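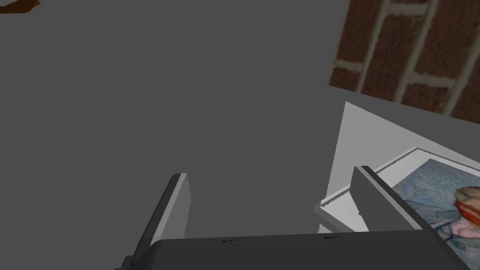

Commuting by bus again, second winter of it, and I have opinions. The 19 used to be my line and then they moved the stop to the far side of Zarkside, so now I take the 707, which sounds like an airplane and moves like a couch. I get on at the bottom of Nosley hill, I get off behind the bakery, and in between I have a stretch of time that belongs to me and no one else. Mostly I spend it looking at colors. This morning it was all grays: road, sky, coats, everything somewhere between dark charcoal and a gray so light it's almost white, same as the two fingers and the wide palm up top there, and I thought ok, that's the winter palette, I'll be living in it until spring. Might as well get used to it.

Anyway. Things I have learned about riding the bus in the cold.

Gloves. You need the kind you can take off with your teeth. Sounds gross, is gross, but the card reader doesn't work through wool and the driver does not have all day. I had a very nice pair of mittens from Rimkutė (the little shop by the market, not the big one) and they lasted one week before I dropped the left one getting on. It's probably still riding around back there. I hope it's happy.

Seats. Left side, always. Heater runs under the left side. The right side has the better view going down but your feet will freeze and you'll arrive in a mood. The very back is warm too but it bounces and the window rattles, and if you're trying to read forget it. I tried to read. Got through 2 pages of the same novel in a week, then gave up and started bringing podcasts.

Food. Don't. I know people do. I had a boiled egg in my pocket once, in February, because I'd been using it as a hand warmer and then I got hungry. The looks. Never again. A roll is fine. A banana is borderline.

The bag question. I went back and forth on this forever. Backpack is better for your shoulders, worse for everyone standing behind you. I switched to a Brilura tote, it's got a zipper and a flat bottom so it stands up between my feet, and I'm pretty happy with it except the handles are too short to go over a winter coat. Who designs a bag with handles like that. Someone with no coat.

Waiting. This is the actual hard part, the bus itself is fine. The board says every 20 minutes. The board is an optimist. If it's more than a bit late I walk up to the next stop, partly to keep warm and partly becuase the bus always comes the second I start walking, so you could say I'm doing a public service. There's a shelter at the second stop but one panel is missing on the windy side, which makes it more of a wind tunnel with a bench.

My mother thinks I should just get the car fixed. She might be right. It's been sitting in the yard since the thing with the clutch and I did get a quote, and then I put the quote in a drawer. I don't miss the car as much as I expected. I miss having somewhere to keep an umbrella. I miss singing. But I don't miss scraping the windshield at six in the morning with a loyalty card, or circling the block behind work looking for a space with my heart rate going up and up.

And there are the regulars. I don't know any of their names and I'd like to keep it that way, but we nod. Woman with the enormous scarf. Two boys who share one pair of earphones and argue the whole way about what to play. A man who gets on with a different plant every so often, always in a plastic bag, always holding it like a baby. Last week it was some kind of fern. I want to see his apartment so bad.

Somebody asked in the comments last time if I get bus sick. A little, if I look at my phone on the hill. Ginger candy helps, looking out the front helps more. Sit near an aisle if you can.

Ok I have to go, dinner is on and it smells like it's sticking. Next time I'll do the boots post I promised, I've been testing a pair on the slush and so far teh left one leaks and the right one doesn't. Waiting to see if it catches up.

01/11/2022
Posted by Vaida Butkienė

Search this blog
Type and press enter

Recent posts
Soup for people who are tired of soup
The clutch, a short tragedy
I tried getting up earlier (I did not get up earlier)
Where to find decent rye bread in Nosley
Scarves, ranked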